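4.2 Datenerhebung mit handgeführten Greifern

Wer sich schon einmal die Mühe gemacht hat, einem zweiarmigen Roboter über Teleoperation das Abräumen eines Tisches beizubringen, der weiß, wie viel Geduld dabei auf beiden Seiten der Konsole verbraucht wird. In unseren ersten Vorversuchen, die noch vollständig über die Fernsteuerung liefen, benötigten auch geübte Personen für eine einzige brauchbare Demonstration mehrere Anläufe, und die so entstandenen Trajektorien waren von einem Zögern geprägt, das sich später in der gelernten Strategie wiederfand. Wir haben uns deshalb entschieden, die Demonstrationen für den Datensatz Suslow ohne Roboter aufzunehmen und stattdessen zwei handgeführte Greifer zu verwenden, deren Fingergeometrie der des Zielsystems Hapeta entspricht. Die Idee ist in der Literatur gut eingeführt, und wir beanspruchen an dieser Stelle keine Neuheit. Unser Beitrag liegt in der Frage, wie sich die relative Lage der beiden Hände zueinander zuverlässig genug rekonstruieren lässt, um auch Übergaben von der einen in die andere Hand lernen zu können.

Jeder Greifer trägt eine eigene Weitwinkelkamera, die fest mit dem Gehäuse verbunden ist und sowohl die eigenen Finger als auch einen großen Teil des Raumes erfasst. Die Eigenbewegung wird zunächst für jede Kamera getrennt aus visuell-inertialer Odometrie geschätzt. Das funktioniert in gut strukturierten Räumen erfreulich gut, führt aber dazu, dass beide Trajektorien in zwei verschiedenen Koordinatensystemen liegen, die im Lauf einer längeren Aufnahme langsam auseinanderdriften. Für einhändige Aufgaben ist das kaum von Belang. Sobald jedoch eine Flasche in der Luft von links nach rechts gereicht werden soll, entscheidet schon ein kleiner Versatz darüber, ob die nachgefahrene Bewegung am Zielsystem überhaupt sinnvoll ist.

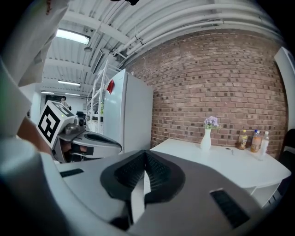 Abbildung 3: Blick aus der Kamera eines der beiden Greifer während der Datenerhebung.

Unser Verfahren, das wir im Folgenden Nivska nennen, koppelt die beiden Einzelschätzungen immer dann aneinander, wenn ein Greifer im Sichtfeld des anderen erscheint. Zu diesem Zweck wird die bekannte Geometrie eines am Gehäuse befestigten Markerkörpers genutzt, aus dessen Ansicht sich die relative Pose unmittelbar bestimmen lässt. In Abbildung 3 ist der weiße Würfel mit dem schwarzen quadratischen Muster am linken Greifer gut zu erkennen, und solche Ansichten gehen in die Optimierung als relative Posenbedingung zwischen den beiden Kameratrajektorien ein. Verdeckt eine Hand, ein Ärmel oder ein gegriffener Gegenstand den Marker, so wird die Bedingung für die betreffenden Zeitpunkte einfach ausgesetzt, und die Odometrie trägt die Schätzung allein weiter, bis wieder eine verlässliche Beobachtung vorliegt. Eine Mindestzahl an Markersichtungen pro Sekunde verlangen wir nicht, wohl aber, dass zu Beginn und am Ende jeder Demonstration je eine Phase liegt, in der beide Geräte einander zugewandt sind.

An dieser Stelle sei ein Wort zur Gewichtung erlaubt, weil sie uns mehr Zeit gekostet hat, als wir anfangs für möglich gehalten hätten. Eine naheliegende Wahl wäre es, jeder Markerbeobachtung dasselbe Gewicht zu geben. In unseren Versuchen im Juli zeigte sich allerdings, dass Beobachtungen am Bildrand, wo die Verzeichnung des Objektivs am stärksten ist, die Schätzung eher verschlechterten. Wir skalieren das Gewicht daher mit dem Kehrwert der Varianz, die wir vorab in einer Kalibrieraufnahme für verschiedene Bildbereiche ermittelt haben. Corey Tawhiri hat zusätzlich eine robuste Verlustfunktion vorgeschlagen, mit der einzelne Fehldetektionen, wie sie etwa bei Bewegungsunschärfe auftreten, ihren Einfluss verlieren. Beide Maßnahmen zusammen ergaben ein deutlich ruhigeres Ergebnis als jede für sich.

Insgesamt nahmen 15 Personen an der Datenerhebung teil. Sie erhielten eine kurze Einweisung und durften sich anschließend frei mit den Geräten vertraut machen, bevor die eigentliche Aufnahme begann. Die Reihenfolge der Teilaufgaben war nicht vorgegeben, ebenso wenig die Frage, welche Hand zuerst greift. Vaughan Rutherford hatte in der Planungsphase dafür plädiert, diese Freiheit ausdrücklich zuzulassen, und wir sind im Nachhinein froh darüber: Die Vielfalt der Lösungswege ist im Datensatz deutlich sichtbar und kommt der gelernten Strategie nach unserem Eindruck zugute. Auf diese Weise entstanden 3.000 Demonstrationen. Davon wurden 257 verworfen, entweder wegen einer fehlgeschlagenen Initialisierung der Odometrie oder weil die Bedingung der einander zugewandten Geräte am Anfang oder am Ende nicht erfüllt war. Die übrigen gingen ohne manuelle Nachbearbeitung in das Training ein.

Gerne hätten wir auch den Einfluss der Raumgestaltung genauer untersucht. Große, einfarbige Flächen bieten der Odometrie wenig Halt, während strukturierte Hintergründe wie Mauerwerk ihr entgegenkommen. Eine systematische Trennung dieser Einflüsse ist mit den vorliegenden Daten leider nicht möglich, da Aufgabe und Raum nicht unabhängig voneinander variiert wurden. Auch Spiegelungen auf glatten Oberflächen haben wir nur stichprobenartig betrachtet.

Für die Übertragung auf Hapeta werden die gekoppelten Trajektorien schließlich in relative Greiferposen umgerechnet und mit der kontinuierlich aufgezeichneten Fingeröffnung verknüpft. Die Umrechnung übernimmt die Bibliothek Clendum, deren Schnittstelle wir lediglich um die zweihändige Darstellung erweitert haben. Wie sich die Kopplung auf den Erfolg bei Übergaben auswirkt und wie die Strategie ohne sie abschneidet, wird in Abschnitt 5 getrennt nach Aufgaben berichtet.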